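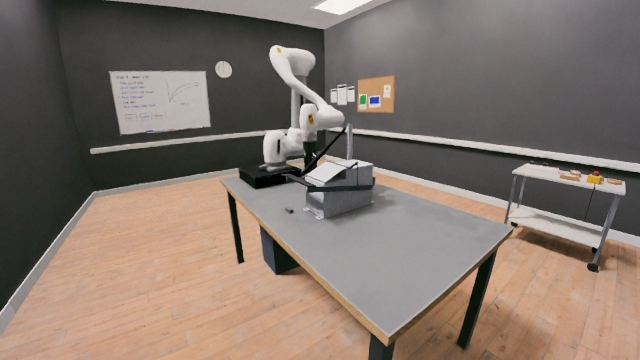
Page last changed: January

The Zovau cell at Thygesen, Brormont

Thygesen is putting its fixture loading over to a robot arm, starting with one bench at the Brormont works. The job has always been done by hand, standing up, and on a busy shift one person loads 500 pieces. The views on this page are from the computer model of the cell, which everybody on the bench has been asked to look through before the changeover.

The arm is fixed at the far end of the bench with the grey fixture beside it. The trolley with the red button is by the wall — people on both shifts have asked for it to be nearer the bench.

The gripper up close, holding a short white cylinder between its inner fingers. Picking up small round parts is the bit of the job that gives people sore thumbs, and it is the first bit to go over to the arm.
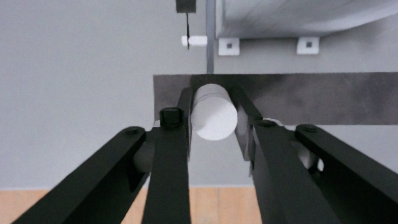
Who does what

The arm will take the loading. Filling the trays, checking finished pieces and clearing faults stay with the bench team. There will be 2 people to a shift as now, and the pay grade is the same. Training takes nine hours, in working time.

The gripper at the back edge of the fixture, with the black tray further along the bench.

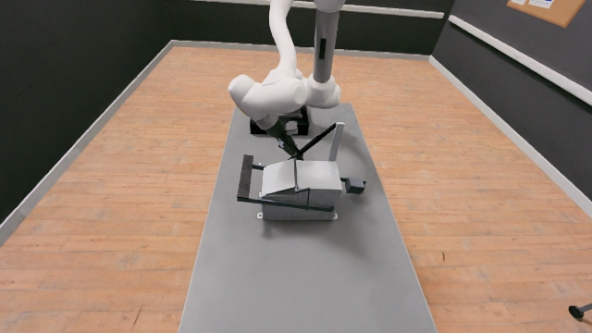
Bench work at Thygesen has been organised by the piece for as long as most of us have worked here, and the job cards still assume a pair of hands. Card 2541 is the one being rewritten. It used to list every reach and turn; the new one lists what to check and when to stop the arm. The near half of the bench is clear in the model and we would like it kept that way, so there is room to lay out finished pieces and look them over properly. The older hands are worried about losing the feel for a bad part, and one hand-loading session a week has been agreed for anyone who wants it.

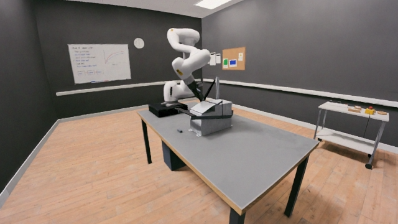 Brormont, January

The whole corner, with the arm bent over the fixture and the whiteboard on the wall to the left. Shift notes will go on a board in the same spot, handwritten as before. The Skelell works gets its own cell if this one settles in, and two of our team will go over to help with the training there. Comments on the layout can be left at the shift office.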